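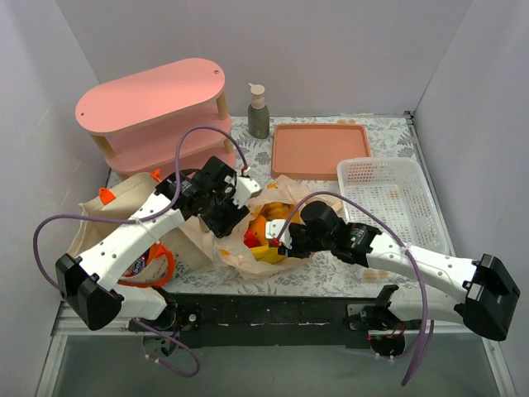 Bags. I have been meaning to write about the bags for ages and never do, so quick one tonight before the washing machine finishes and I have to deal with that as well. My whole system for packing up the kitchen and the spare room comes down to cloth on the table, bag in the middle, mouth pulled wide open, fill it. No lists. The cloth matters more than you'd think, a pale one with a pattern like the grey leaves and sprigs there, with the odd tan flower, and the bag a beige thing gone all crinkled. Thin ones like that are my favourites. They fold down to nothing and go in a drawer.

Background for anyone new. We're moving to Plaltham at the end of May. Smaller place, one less cupboard in the kitchen and no loft. So every thing we own has to come down, be looked at and go in a bag, a box or the bin. I have strong feelings about boxes now. Boxes are for books and plates. Everything else, bags.

Why bags:

- they squash into the gaps in the car
- you can carry two and still open a door with your elbow
- soft stuff like tea towels doesn't need a box, it just doesn't
- when they're empty they vanish. Boxes sit in the hall for a year looking at you

Downside, thin ones won't stand up on their own. You open them, turn round for the next thing, turn back and they've folded over. Ghazal's fix is to roll the top edge down once, like a sock cuff, so the mouth holds. Works if the bag's got a bit of stiffness. Doesn't work with the really floppy ones. For those I put something flat and heavy in first, a chopping board or a tin of something, and then it behaves.

Other fix: do it with two people. One holds, one fills. Vlasta came over on the bank holiday and we did the whole of the dresser in one go, me filling, her holding and saying "why have you got this" every few minutes. Fair. I had 32 napkins. Thirty two! We have never had more than six people round. Most were my aunt's and I'd never even ironed them. Kept eight, the blue ones, rest have gone to Elvira for the café.

The cloth. Right. I put one down for everything now, sorting, packing, mending, the lot. Reasons are boring but there you go. Crumbs and dust and bits of old sticker all land on it and you shake it out the back door after. Doesn't scratch the table. Also I lose small things constantly (screws, curtain hooks, that tiny key for the radiators) and on a bare wood table I never see them, on a pale cloth I do. Mostly. A busy pattern is a bit worse for that, hooks hide in the leaves, but a plain white one shows every tea ring so I'll take the leaves.

Don't use your good one. I used my good one. There is now a pen mark on it and I've tried everything short of scissors.

Labelling, I'm bad at it. Nasrin says masking tape and a marker on the handle, room first and then what's in it, and she's moved more often than anyone I know so I'm doing as I'm told. First lot I forgot and had to unpack the whole bag to find the tin opener. Twice. Same bag.

What I'd do differently so far:

1. Start with the room you use least. I started with the kitchen like an idiot and we've been eating off the camping plates ever since.
2. Don't fill to the top. Handles need to meet.
3. Nothing wet, not even a bit damp. Ask me about the bath mat. Dont ask me about the bath mat.
4. Keep one empty bag by the front door for things to give back to people. Ours has Sohail's drill bits in it and a pie dish that could belong to anybody on this street.

Still to do is the airing cupboard, under the stairs, and the drawer. You know the drawer. There must be 1,000 elastic bands in there, I've been putting them in since we moved in and I don't remember ever taking one out.

If anybody local wants wine glasses, shout, there's a set going and they're not coming with us. Can drop off anywhere this side of the bridge.

Machine's beeping. More when I've done the stairs cuboard.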